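The Orange Ones

May 21, 2018
by Janaka Mondal

I had every intention of writing about the tomatoes this week, and I will, I promise, there is plenty to say about the tomatoes. But I have spent most of my free hours since my last post with my hands in toy bricks, and I find I'd like to talk about that instead, so those of you who come here for the balcony garden may want to put the kettle on and skip to the next one.

You may remember that my sister moved in June of last year, and that in the course of the move a number of things came to live with us "for a little while." We have 600 square feet, which I mention so you'll understand that a little while is felt quite keenly around here. The bread machine went back. The rowing thing went back (I did row on it, twice). What never went back was the duffel bag of bricks, and it sat in the bottom of the hall closet under the winter coats until my nephew, who is seven and has a memory like a bank, asked me on the phone whether I still had it. He's coming to stay when school lets out. I said of course I still had it! And then I went and looked at what was in there.

If you've never opened a bag of bricks that has passed through two families and a garage, it's hard to convey. The first family was the Bhuiyans, who lived across the landing from my sister and whose boys had outgrown them, and I think some of the pieces go back to Mrs. Bhuiyan's own childhood, judging by the color of what used to be white. There was a crayon. There was a plastic palm tree with a bite out of it. There was half a pretzel that I'm choosing to believe was a recent addition. And at the very bottom, where all the small stuff settles, there was a layer of grit and crumbs and tiny wheels that I could have potted a begonia in.

My first thought was to just rinse the whole thing in the bathtub and be done. My husband talked me out of it, and he was right to, though I made him say it twice. Dump everything in the tub and you'll be fishing single studs out of the drain until Christmas. So we did it the slow way, a few scoops at a time, through the big colander, with the water running and a towel spread out beside the sink. I made a full press of coffee in the old Bodum before we started and drank it cold four hours later, which should tell you how absorbing the work is.

Then came sorting, and here we had what I can only call a difference in philosophy. He wanted to sort by shape. All the long ones together, all the square ones, all the slopes, and so on, and he makes a good case for it: when you're building, you know the shape you need before you know the color. A yellow two-by-four will be found quickly among other two-by-fours, whereas a single little wedge in a heap of yellow is as good as lost. I wanted to sort by color. My reasons were less practical. I like the look of it, and I remember how my cousins and I used to fight over colors when we were small and never once over shapes. Red was best. Everybody wanted red. I was the youngest, and I got orange.

I don't think orange was even a proper color in our set. I think it was faded red, or red that belonged to some other company's toy, and that's how it got handed down to me. But I made a whole village out of it, with a bus stop and a temple and a shop that sold only fish, and my grandmother, who is 92 now and still asks after that village, used to walk her fingers down the main street and complain about the price of the fish. So when we started tipping the clean bricks out and there was orange among them, real orange, quite a lot of it, I'm afraid I pulled rank. Color it was.

We used what we had for containers. Red went into the salad bowl, which meant no salad. Yellow and white shared a roasting pan. I'd bought a set of stacking bins from Brornov with the last of a gift card, nearly all of which turned out too deep for the job, and I'd like to save you the trouble of making the same mistake. A deep bin is lovely for putting away and miserable for finding. You end up digging, and the digging makes that enormous crashing racket that anyone who has lived beneath a child will know. What you want for bricks is something shallow and wide, with a bit of a wall to it, so that everything lies out in a single layer and you can run your hand across.

You also want to think about what color the container is, and I hadn't given that a moment's thought before. Dark green bricks in the black roasting pan were impossible. I kept patting around in there like somebody looking for their glasses. Orange on blue, though, is a pleasure. Everything pops right out at you, even the little wedges.
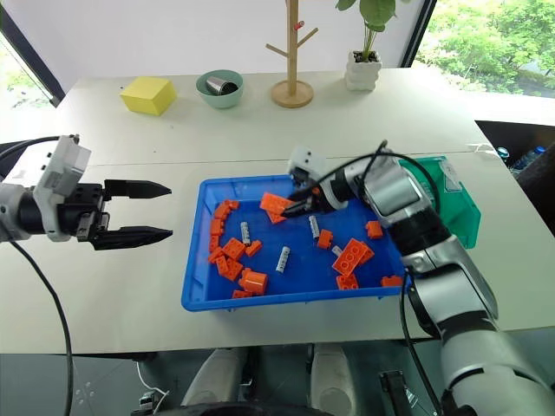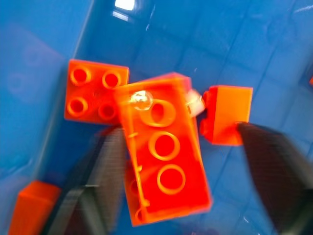 The batteries are a story too. I found them loose in the bag, in among everything, and I suppose they once ran a train or a flashlight or one of those singing cards. Please do check for these if you inherit a bag of your own. An old battery that has been rolling around with the toys for years may have leaked, and the crusty white stuff is not something you want on a child's fingers, or on yours. Anything that looked at all suspicious went in a jar by the door to be dropped off at the hardware store, where they keep a box for them beside the key machine. I wiped down whatever bricks had been near them with a little vinegar on a rag, then washed them again with soap. And loose batteries shouldn't stay anywhere a small child can get at them, good or bad, so put the keepers up high with the light bulbs.

What surprised me about sorting was how companionable it was. We had the radio on for the first part and then one of us turned it off and neither of us noticed who. You get into a rhythm. You stop looking for a color and your hand just goes to it. My husband, for all his talk of shapes, got extremely possessive about gray, and had lined his up along the windowsill from longest to shortest by the time the light went. We talked about our first apartment, the one with the sloping floor, where you could set a marble down by the stove and meet it again in the bedroom. We talked about whether to paint the hall. At one point he held up a piece neither of us could identify, a sort of hinge with a cup on one end, and we discussed it for longer than we discussed the car we bought.

I did look up what it would cost to simply buy new ones, I'll admit it. The toy shop down the hill, Flaver, has a very handsome tub in the window for 40 dollars, all matching, every piece shiny. I stood there and thought about it with my bag of groceries cutting into my arm. They're beautiful. But the new ones don't have anybody's initials scratched on the bottom, and ours have a great many initials, and one long flat brick that says NOT SAMIRS in ballpoint, with a second hand adding YES IT IS underneath. I'd be sorry to lose that to the donation pile.

A few small practical notes, for those who asked for them the last time I cleaned something at length:

Dish soap and lukewarm water did nearly everything. I was tempted by hotter water and my sister told me on the phone, quite sharply, that she'd ruined a set of wheels that way.

An old toothbrush gets between the studs. A wooden skewer gets into the undersides, where the lint lives.

Dry them with the open side down, on a towel, overnight, and turn the big ones over in the morning. They hold more water than you'd believe, and I found this out when I picked up a handful too early and it went straight down my sleeve.

Two bricks stuck flat together will come apart if you run a third one along the top and rock it. Please don't use your teeth. I've seen the palm tree.

We still have the blue bricks to do, along with the ones I've been calling "other," a category that started out as a teacup and has moved up to a mixing bowl. I don't mean to have it perfect by the time he gets here. I know very well that within an hour of his arrival all the colors will be in one heap on the rug and the gray will be off the windowsill, and my husband will have to be brave about it. I've asked only that I be allowed to keep the orange on my side of the rug until I've got the bus stop up. My grandmother wants a photograph of the village when it's done, and she has already let me know that she expects the fish to be reasonable this time.

Tomatoes next week. Two of them have flowers.

Recent posts
The Rowing Thing Goes Home
What I Got Wrong About Begonias
Soup for When the Oven Is Broken
A Hall Closet, Before and Somewhat After
My Grandmother's Lime Pickle, As Best I Can Tell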